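Can a machine make the bed yet?

09/05/2020

I should admit my bias before we start. I have hated putting duvet covers on since I was old enough to be made to do it, and when I got the chance to spend an afternoon talking to someone who works on household machines for a living, I had one question written at the top of my pad, underlined twice: when can I stop?

She laughed at that. She works at Dollby, a small outfit in Bramley that tests whether machines can manage ordinary jobs in ordinary homes, and before that she spent 19 years in hotel housekeeping, so she knows what a well-made bed looks like (and how fast a person can make one).

"Not soon," she said. "Sorry. Everyone asks about the bed."

We had tea in her kitchen and I pushed her on it. Surely a bed is just a big rectangle? Pull it flat, done!

"It's a big rectangle that changes shape every time you touch it," she said. "A box stays a box. You pick it up here, the other side comes with it. You pick up a duvet by one corner and the rest of it does whatever it likes. Then somebody has left a jumper in the middle, and you've got to decide if that's bedding or not."

I said my bed usually has a fair bit on it that isn't bedding.

"Everybody's does. When people picture a robot doing the housework they picture a tidy room. But if the room was tidy you wouldn't need it."

She is much more cheerful about picking things up, which surprised me, as I'd assumed that was the hard part. Hard, solid objects are coming along nicely, she told me. Mugs, tins, bottles. It's the squashy, tangly stuff that sorts the good grippers from the bad, and she has a soft spot for pipe cleaners.

"They're brilliant for it. They're fuzzy, they bend, and if you twist a few together there's no proper edge to get hold of. Squeeze too hard and you've changed the thing you were trying to carry. A child's bedroom is full of objects like that."

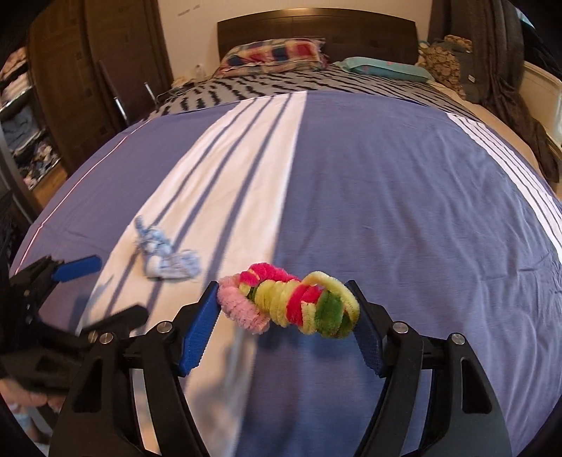 What about shops?

I'd wondered whether the shop floor might be further ahead, and she thinks it is, a bit. She told me about a trial at Guerreiro, a homeware shop where a machine called the Peler was given the job of putting cushions back on their shelves after closing. There were 525 to put away over the fortnight.

"It did most of them. It was slow, but it doesn't get fed up, and I used to get very fed up," she said. "What it couldn't do was the throws. Two of the staff ended up going round after it folding throws."

So it made work?

"It moved the work about. I'd say it saved them some bending down."

They are trying again in July with a different set of fingers — softer ones, with more grip — and she is hopeful about the throws this time, though she wouldn't put money on it when I offered.

Would she have one at home?

"For the floor, yes, tomorrow. For laundry, I'd want to watch it do a whole basket first, including the socks. And I'd want to be able to shut it in a cupboard."

I asked which chore she thought would go first, properly go, so that our grandchildren would find it odd we ever did it by hand. She had a think and poured more tea.

"Carrying things from one room to another," she said. "It's dull, but it's half of housework. You walk upstairs with one thing and come down with another."

And the duvet cover?

"Turn it inside out, hold the corners, shake it down. Hasn't anyone shown you?"

They have, several times. She took me through it again anyway, using a pillowcase and a tea towel on the kitchen table, and I've been practising since.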